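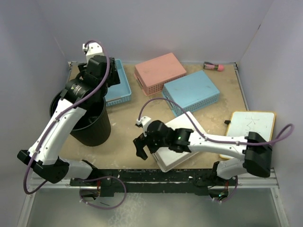
A blue plastic tray on a light tan work surface.

Unit pricing should be set by the kilogram, and by nothing else
By Josefien Dekker
May 17, 2025

The unit price on a supermarket shelf label is meant to let a shopper compare two packages of different sizes without a calculator. It does this well when both labels use the same unit. When they don't, the label carries a number that is correct and of little use.

My local store, a mid-sized Rastgate, sells dried chickpeas in three places. The bagged product in the legume aisle is priced per 100 g. The same product in the international aisle is priced per kilogram. The bulk bin is priced per 100 g on the sign and per kilogram on the receipt. Converting between these requires moving a decimal point, and most adults can do it. The harder cases are the ones where the base changes altogether. Dishwasher tablets are priced each, powder by weight and gel by volume. Toilet paper is priced per roll, per sheet or per 100 sheets, and the sheets differ in area and ply. Ice cream is sold by volume, so a tub with more air whipped into it shows the same unit price as a denser one at the same shelf price.

I propose a plain rule. Any packaged food with a net mass should show a price per kilogram, in the same type size as the selling price. Liquids should show a price per litre and, where the density varies by more than a trivial amount between competing products, a price per kilogram as well. Frozen desserts would fall under this second provision. So would yogurt drinks, honey and most sauces.

The usual objection is that small quantities produce alarming numbers. A 33 g jar of dried oregano at $5.49 works out to $166.36 per kilogram, and the argument runs that no household buys a kilogram of oregano. This is true and has no bearing on the comparison. The 248 g refill bag two shelves down, at $11.90, works out to $47.98 per kilogram. The first figure looks alarming for the good reason that the jar is expensive oregano. Printing it as $16.64 per 100 g makes it look less so and leaves the ratio unchanged.

A second objection concerns cost. Ilse Peeters, who managed shelf systems for a grocery wholesaler before she retired, put it to me that a store with 400 linear metres of shelving cannot reprint every label overnight. She is right about the paper ones. Labels are already replaced whenever a price changes, however, and a phase-in period would let the new format arrive through the ordinary cycle. Where electronic labels are fitted, the change is made in a template. Staff time would go mainly into correcting net mass fields in the product file, many of which are wrong now.

That last point deserves more attention than it gets. A unit price is a quotient, and the denominator is typed in by someone. Last July I checked canned fish at two stores and found tins where the unit price had been calculated on total contents at one and on drained weight at the other. Neither label said which. Drained weight is the figure that matters to a person making a sandwich, and a rule that leaves the choice open will be satisfied by whichever number flatters the product. The regulation should name drained weight for anything packed in brine, oil, water or syrup.

Kgomotso Fourie has argued in these pages that exemptions should be kept for small stores, with a threshold set by floor area. I would accept an exemption for premises under 2,000 square feet, provided it lapses once the store uses electronic labels. A corner shop writing its tickets by hand should be left alone.

Non-food goods are more difficult and I would deal with them separately. Detergent should be priced per wash load at a dose fixed by standard, which requires somebody to write the standard. Paper goods could be priced per square metre. Batteries I have no good answer for.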